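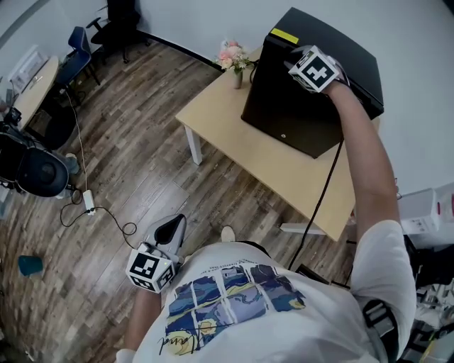 Journée portes ouvertes de l'atelier Kovus – Questions fréquentes

Vous avez réservé une visite ou vous hésitez à le faire. Cette page répond aux questions que nous recevons le plus souvent.

Où se tient la visite ?

Dans les locaux de Kovus, au premier étage du bâtiment Nindness. L'entrée se fait par la cour. Sonnez à l'interphone « Kovus – accueil ». Un ascenseur dessert l'étage.

Combien de temps dure-t-elle ?

Comptez environ 40 minutes : une courte présentation, une démonstration de saisie à deux mains, puis un temps d'essai. Le premier groupe part à 9 heures.

Faut-il s'inscrire ?

Oui. La salle de démonstration est une petite pièce de type bureau, avec une table en bois clair au milieu du matériel, et nous ne pouvons pas y faire entrer tout le monde à la fois. L'inscription est gratuite et se fait par le formulaire du site. En cas d'empêchement, prévenez-nous pour libérer la place.

Que montre la démonstration ?

Une personne travaille debout devant la table avec une pince dans chaque main. Elle manipule des objets courants. Avec la main droite, par exemple, elle vient appuyer la pince contre le bord supérieur d'un boîtier noir en forme de cube, pendant que la gauche tient la seconde pince plus bas. L'opérateur commente ses gestes et répond aux questions entre deux essais.

Vais-je voir un robot en mouvement ?

Oui, dans la seconde salle. Le bras du projet Ulik y rejoue des tâches simples apprises à partir de gestes humains. La première salle est consacrée au travail à la main, qui occupe la plus grande partie de nos journées.

À quoi servent les cubes blancs à motifs noirs fixés sur les pinces ?

Ce sont des marqueurs visuels. Leurs motifs permettent au logiciel de calculer la position et l'orientation de chaque pince. Merci de ne pas poser les doigts dessus pendant l'essai : un marqueur masqué ou sali se lit mal.

Puis-je essayer les pinces ?

Oui, à partir de 12 ans. L'exercice proposé aux visiteurs consiste à déplacer un gobelet d'un bout à l'autre de la table, puis à recommencer avec l'autre main. La plupart des gens serrent trop fort au début. Les gauchers n'ont pas besoin de réglage particulier.

Combien de gestes faut-il enregistrer pour une tâche ?

Cela dépend de la tâche. Pour un déplacement simple, nous partons de 300 enregistrements. Pour une manipulation à deux mains avec des objets variés, nous sommes montés à 3000.

Y a-t-il des précautions à prendre ?

Des câbles passent au sol, y compris près de la table. Portez des chaussures fermées et laissez sacs et manteaux au vestiaire de l'entrée. Dans la seconde salle, restez derrière la ligne jaune tant que le bras est sous tension.

Peut-on prendre des photos ?

Oui pour la démonstration et pour les essais, avec l'accord des personnes présentes. Non pour les écrans de la seconde salle, où s'affichent parfois des données de partenaires.

Les enfants sont-ils admis ?

Oui, accompagnés d'un adulte. Les poussettes restent à l'accueil.

Je suis enseignant, puis-je venir avec une classe ?

Pas pendant les portes ouvertes. Des créneaux pour les groupes scolaires sont prévus en mars, avec le programme Salehi. Indiquez le niveau des élèves et l'effectif dans votre demande.

La visite est-elle proposée dans une autre langue ?

Les présentations sont en français. L'équipe peut répondre aux questions en anglais – précisez-le à l'inscription.

Ma question n'est pas dans la liste.

Écrivez-nous par le formulaire de contact, rubrique « Visites ».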